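Storing cut salad and brassicas

Last revised in May. Applies to domestic refrigerators without a humidity drawer. If yours has one, see the separate page on drawer settings.

Cut leaves fail in two ways. They lose water through the cut edges and go limp, or they sit in free water and go slimy. Most of the advice below is a matter of keeping the second from happening while slowing the first.

Washing

Use cold tap water in a large bowl. Put the leaves in, move them by hand, lift them out. Do not tip the bowl through a colander, as the grit will land back on the leaves. Change the water if there is sediment at the bottom and repeat.

Whole heads of red cabbage need only the outer leaves removed and the stem end wiped. Wash after shredding only if the head was dirty inside, which is rare.

Limp lettuce can be soaked in iced water for a few minutes before drying. It will not bring back leaves that have gone brown at the rib.

Drying

A salad spinner is best. Fill it no more than half full, spin, pour off the water, turn the leaves over and spin again. Without a spinner, spread the leaves on a clean tea towel, roll it up loosely and leave it on the worktop while you do something else. Leaves should feel dry to the back of the hand before they are boxed.

Cutting

Use a sharp knife. A blunt one crushes the cells along the cut and the edge browns sooner. The old rule about tearing lettuce by hand makes little difference if the knife is good.

For red cabbage, quarter the head, remove the core at an angle and slice across the quarter. Fine shreds suit slaw and pickling. Coarse shreds keep longer. The colour will stain pale chopping boards and unsealed worktops; wipe up at once with a damp cloth and a little washing-up liquid.

Boxing

Use a rigid container with a lid. Clear plastic is preferable, as the contents can be checked without opening it. Line the base with one sheet of kitchen paper if the leaves are going in for more than a day, and replace the sheet when it feels damp. Do not press the contents down.

Cabbage and lettuce can share a low container for a meal the same day, one at each end. For longer storage they should be separated. Cabbage holds well for several days after shredding and lettuce does not, so the mixed box has to be used at the lettuce's pace.
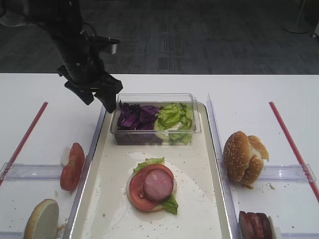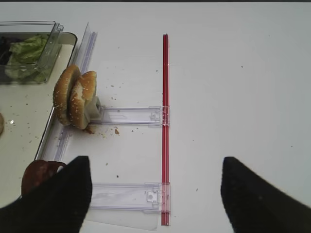

Sieglinde Wunderlich wrote in to say that she gave up on kitchen paper years ago and uses a folded cotton napkin, changed each morning, and that her shredded cabbage lasts just as well as it did before. She also keeps the lid resting on the box unsealed for the first hour, so that any water left from rinsing can escape. Both methods are sound. The napkin should be washed without fabric softener, which leaves a scent that lettuce picks up.

Position in the refrigerator

The middle shelf suits most models. The back of the top shelf is often cold enough to freeze leaves, which turn translucent and cannot be recovered. Keep boxes clear of the rear wall.

Do not store cut leaves next to apples, pears or ripe tomatoes. These give off ethylene, and lettuce responds with rust-coloured spots along the rib. Cabbage is less sensitive but will yellow in time.

Quick pickle for surplus red cabbage

500 g red cabbage, finely shredded
251 ml cider vinegar (250 will do; the odd figure comes from converting an older card)
70 g sugar
3 level teaspoons fine salt

Toss the cabbage with the salt and leave it for an hour in a colander over a bowl. Squeeze it out. Warm the vinegar and sugar until the sugar dissolves, then let the liquid cool fully. Pack the cabbage into a clean jar and pour the liquid over. Top up with a little more vinegar if any shreds stand above the surface. Keep it in the refrigerator and use a clean fork each time.

Cleaning the containers

Cabbage leaves a faint sulphur smell in plastic. Fill the box with warm water and a spoonful of bicarbonate of soda, leave it overnight, rinse and dry with the lid off. Store lids and boxes apart.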